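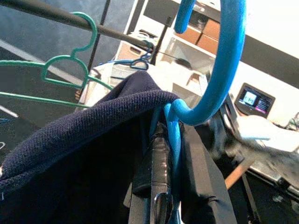
3.2 Storage conditions and fiber relaxation

Knitted wool differs from woven cloth in the way it carries its own weight. In a woven fabric the load runs along straight yarns, while in a knit it passes through a chain of loops, each of which can change shape before the yarn itself is stretched. A garment that hangs for a long period will therefore grow in length and narrow in width, and the change is greatest where the load is concentrated, at the shoulder and along the upper back. Earlier work on household textile care has treated this mainly as a matter of appearance. The present study treats it as a matter of service life, on the view that a garment which no longer fits is likely to leave use long before its fibers are worn out.

Participating households in Sutby and Gromwood were asked to keep a storage diary for each enrolled garment. The diary recorded whether the garment was folded, hung, or left on furniture between wearings, and for how long. A total of 80 households returned complete diaries, covering 200 garments. Garments with linings, zippers, or sewn-in shoulder tape were excluded before enrollment, as these parts carry load separately from the knit and would have made the measurements difficult to compare.

Length was measured from the highest point of the shoulder seam to the bottom of the hem, with the garment lying flat and without tension. The same measurement was repeated on both sides and the mean was used. Households received printed instructions and a cloth tape supplied by Rätsep, the textile workshop that also carried out the reference measurements. Where the household figure and the workshop figure differed by more than 4 millimeters, the workshop figure was used.

3.3 The household work surface

A second question concerned the place where care tasks are carried out. Most printed advice assumes a padded board or a dedicated laundry room. The diaries suggest that neither is common in the two towns. Folding, drying flat, and minor repair were most often recorded at the dining table, and the choice of surface had a clear bearing on how garments were handled. Respondents with a hard, smooth table were more likely to lay down a towel before drying a sweater flat, and several noted concern for the finish of the table as the reason. Respondents with a rough or unfinished surface reported snagging, and tended to move the task to a bed. 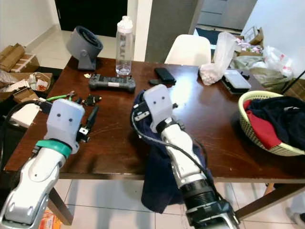
Figure 2. Dark reddish-brown wooden table with a glossy top.

The surface also affected the accuracy of the household measurements. A knit laid on a smooth table relaxes more freely than one laid on a blanket or bedspread, where friction holds the fabric in whatever shape it was given when it was put down. Agreement between household and workshop figures was closest for garments measured on a bare tabletop and weakest for those measured on bedding. For this reason the type of surface was added to the diary form after the pilot period, and garments enrolled before that point were measured again in November.

Differences between the towns were small. Gromwood households reported somewhat more hanging storage, which may reflect the larger closets found in the newer housing there. Sutby households reported more folding, but also more frequent refolding, and the position of creases was recorded too unevenly to be used in the analysis. No attempt was made to adjust for room humidity, although this is known to influence the recovery of wool after loading.

Two limits of the material should be noted. The diaries depend on self-report, and short periods of hanging, such as overnight airing, were probably left out by many respondents. In addition, the sample contains few garments in heavy rib or cable patterns, which behave differently under load from plain knits of the same yarn. The archive at Lesta holds over 1000 further garment records from an earlier survey, but these give storage method without duration and could not be combined with the present data. They are used in Section 4 only to compare garment age at the time of discard.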